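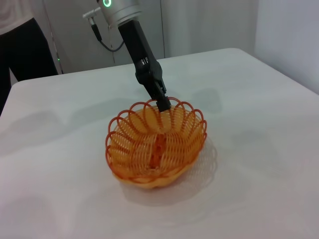
**Subject:** Re: [gripper-users] Trallon two-finger kit, is it worth the money for thin objects?

On Friday, October 17, 2025, Carys Rosser wrote:

> Hello all,
>
> We must choose a gripper before the end of the month and the Relbridge salesman is pushing the Trallon kit very hard. The quote is 2716 dollars with the mounting plate, the cable and one year of the software. The parallel gripper from Hsiao is cheaper, but our people have used it before and did not like how wide it is when it goes inside something.
>
> Our work is mostly light household goods. Baskets, bowls, small trays, some things made of wire. We pick them up by the rim, turn them and put them down on a shelf. The objects weigh almost nothing, but they bend, and they have holes everywhere.
>
> My questions:
>
> 1. Do the fingers of the Trallon really go behind a rim without pushing the object away?
> 2. Is the force setting good enough at the low end?
> 3. How bad is the cable? I read two complaints in the archive.
> 4. Does the support answer?
>
> I am not interested in the brochure, I have the brochure.
>
> Carys

Hello Carys, hello list,

We have had the Trallon kit on our arm in Zarumham since July, so I can answer most of this. We paid for it ourselves. Please read my remarks as coming from one small shop with one arm; I cannot speak for people who run it day and night.

**Fingers and rims.** Yes, they go behind a rim, and for me it is the best part of the kit. The fingertips are narrow when they are closed. You can go down inside a basket near the far wall, open a little, and take the rim between the tips. With our old gripper we had to come from the outside, and half of the baskets moved across the table before the fingers were in position.

There is one thing to watch. The linkage above the fingertips is bulky, and it swings outward when the fingers open. For a deep, narrow object you must calculate with the width of the linkage also, and the drawing in the manual shows only the tips. I made a cardboard copy of the open gripper and pushed it by hand into every object we had. It took one afternoon and I would do it again before writing any program.

With open wire or coiled strands, the tip can slip between two strands and then you are holding one strand only. Sometimes this holds, sometimes the basket turns slowly in the fingers while the arm moves. We had better results when we tilted the wrist, so that the pads lie across the strands. The rubber pads in the box are too hard for this job in my opinion. We ordered the soft ones, and they should be in the kit at this price.

**Force.** The software gives you a scale from 0 to 1000. The numbers are not newtons and the manual does not tell you how to convert them. I asked, and I received a graph by e-mail which I am allowed to use but not to forward, so please ask for the same graph. For light baskets we work at 425. Under this value we lose the object when the arm brakes, and well over it the rim stays bent afterwards. Your value will be different, but you can take ours as a place to start.

The bottom part of the scale is not useful for us. The fingers start late and with a small jump, as if they first have to overcome something inside. If you need a very soft touch, for example paper cups, I would ask for a trial unit and not trust the data sheet.

The position feedback is good. When the fingers close completely, you know that you missed the object, and we use this as the only check. It does not catch the case with the single strand, as the gap is then still larger than zero. If somebody here has solved this without adding a camera program, I would be glad to hear how.

**Cable.** I believe that one of the two complaints in the archive is mine. The connector at the wrist is fine, it is small and it locks well. The cable itself is thin and a little too long, and the installation guide says only "route the cable with sufficient slack". With too much slack it hangs in a loop beside the gripper, and in some wrist rotations the loop comes forward and touches the object. With too little it pulls at the connector when the last joint turns. We fixed it with two soft straps on the arm, and since then I had no fault. Do not use hard cable ties. Our first cable was damaged in exactly this way, by me.

**Support.** They answer, but it depends on who receives the question. For the cable I had a reply the next morning, very friendly. For the force scale I waited 18 days and had to write three times. The replacement cable was free, although I had told them that it was my mistake. The person who finally sent the graph clearly knew the gripper well, so the knowledge is in the house.

**Price.** This is where I am not sure. The gripper itself is worth it for rim picking, in my view. The one year of software is a different matter. You need it for the setup screens, but after the setup you can command the fingers directly from the controller of the arm, and we let the license end without any effect on the daily work. Ask the salesman for a quote without it, or with a shorter period. He will say that it is not possible. Ask a second time.

About the Hsiao gripper I can say less. We borrowed one for a week some time ago. It closes straight and very evenly, and for trays and for the outside of bowls I would prefer it. But I agree with your people about the width, we could not bring it into the smaller baskets at all.

If most of your objects have an open rim and enough space inside, I would take the Trallon with the soft pads. If trays are the larger part, I would first try the Hsiao again. Could you write which objects are the most frequent, and what is the smallest inner diameter? Also, does your arm have the round flange with four holes or the one with six? The mounting plate in the kit fits only the first one, and the other must be ordered separately.

I can send you our approach program for the rim pick if you want it. The comments in it are not in English, but the waypoints are simple to follow.

Best regards from Zarumham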